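Ein Pilz zum Draufhauen
Warum der gelbe Taster mit dem dicken Kopf zu den schönsten Bauteilen der Industrie gehört

24. Jan. 2018

Manche Leute sammeln Kameras, andere Espressomaschinen. Ich habe mein Herz an Drucktaster verloren, und zwar an die mit dem großen, runden Kopf, die in jeder Werkhalle sitzen und die man erst bemerkt, wenn man sie braucht. Angefangen hat es im August, bei einem Besuch im Schaltgerätelager von Tokgöz in Drokham. 949 verschiedene Taster, Leuchtmelder und Wahlschalter liegen dort in flachen Schubladen, nach Farben sortiert wie in einem Geschäft für Künstlerbedarf. Grün, Rot, Blau, Weiß, Schwarz. Und dann die Schublade mit Gelb! Ich war auf eine halbe Stunde eingestellt und bin den ganzen Nachmittag geblieben.

Der Pilztaster heißt wirklich so, im Katalog wie auf der Baustelle. Seine Kappe ragt über den schwarzen Kragen hinaus, auf dem sie sitzt, und schon diese Silhouette sagt, was zu tun ist: Hand drauf, drücken. Man muss nicht zielen und kann den Handschuh anlassen. Ein flacher Taster verlangt einen Finger, ein Pilz nimmt auch den Handballen oder zur Not den Ellbogen.

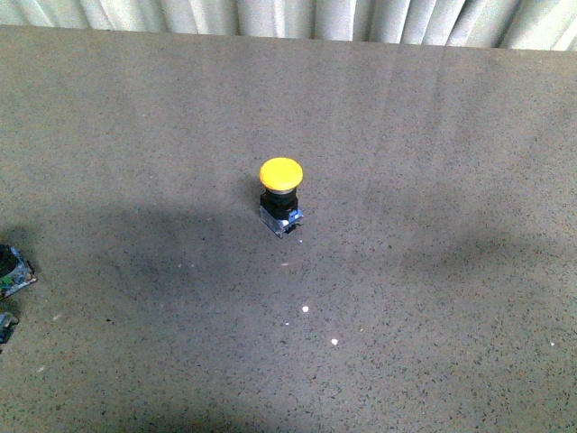 Wozu braucht man einen gelben Taster, wenn es rote und grüne gibt?

Gelb steht an Maschinen üblicherweise für den Eingriff bei einem ungewöhnlichen Zustand, etwa um einen unterbrochenen Ablauf wieder aufzunehmen. Rot gehört dem Notfall und dem Halt, Grün dem normalen Betrieb.

Wer einen solchen Taster nur von vorn kennt, aus der Tür eines Schaltschranks heraus, kennt übrigens bloß die Hälfte. Hinter dem Blech geht es weiter mit dem Kontaktblock, und der ist für mich der eigentliche Star. Bei manchen Ausführungen ist sein Gehäuse durchscheinend, man schaut hinein wie in eine Armbanduhr mit Glasboden. Im Grundsatz arbeiten dort zwei Sorten von Kontakten: der Schließer, der beim Drücken eine Verbindung herstellt, und der Öffner, der sie trennt. Welcher von beiden an welcher Stelle sitzt, entscheidet über das Verhalten der ganzen Anlage. Eine Feder, eine Brücke, ein paar Schrauben zum Anklemmen der Leitungen – viel mehr ist es oft gar nicht, und trotzdem könnte ich stundenlang daran herumdrücken.

Das Drücken selbst ist eine Wissenschaft für sich. Die kleine Manufaktur Torier, die alte Bedienpulte restauriert, hat mir ein Brett mit lauter Pilztastern hingelegt, und ich durfte vergleichen. Einer ging butterweich nach unten und kam fast beleidigt langsam zurück. Ein anderer knackte so trocken, dass man am Nebentisch aufschaute. Mein Favorit hatte einen kurzen Leerweg, dann einen klaren Widerstand, dann ein sattes Klack, das man im Handgelenk spürt, bevor man es hört. Verkauft wird dieses Gefühl in keinem Prospekt, dort stehen nur Nennspannung und Schutzart. Schade eigentlich!

Auch die Farbe hat ihre Tücken. Bei Torier liegt eine Kiste mit 600 ausgebauten Kappen, und kein Gelb gleicht dem anderen: Zitrone, Eidotter, Postauto, dazwischen ein müder Senfton von einer Presse, die jahrzehntelang am Südfenster stand. Wer ein Pult ergänzen will, sucht mitunter länger nach der passenden Kappe als nach dem passenden Kontakt. Gute Kappen sind deshalb in der Masse durchgefärbt, dann bleibt der Ton auch unter Kratzern erhalten.

Und dann ist da die Umgebung. Industrie ist grau, vom Boden bis zum Schaltschrank, und genau davon lebt dieses Gelb. Legt man eine Kappe auf eine bunte Tischdecke, ist sie ein Spielzeug. Auf einer gesprenkelten grauen Fläche leuchtet sie, als hätte jemand das Licht angeknipst.
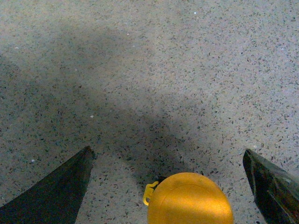
Ein Fleck Gelb auf gesprenkeltem Grau.

Inzwischen steht auf meinem Schreibtisch ein Drarnent, ein Gehäuse von der Größe einer Butterdose, mit einem Ausschnitt für genau einen Taster. Es schaltet die Leselampe, mit Kleinspannung und vom Fachbetrieb abgenommen, denn bei Netzspannung hört das Basteln auf. Für den Anfang rate ich ohnehin zu einem einzelnen Taster, an dem gar nichts hängt. Zerlegen lässt er sich meist ohne Spezialwerkzeug: Kontaktblock ausrasten, Befestigungsring lösen, Kopf herausziehen. Beim Zusammenbau auf die kleine Nase am Kragen achten, sonst sitzt der Kopf schief.

Bei Tokgöz wird gerade die Schublade mit den blauen Köpfen neu sortiert, 400 Stück. Ich habe schon gefragt, ob ich helfen darf.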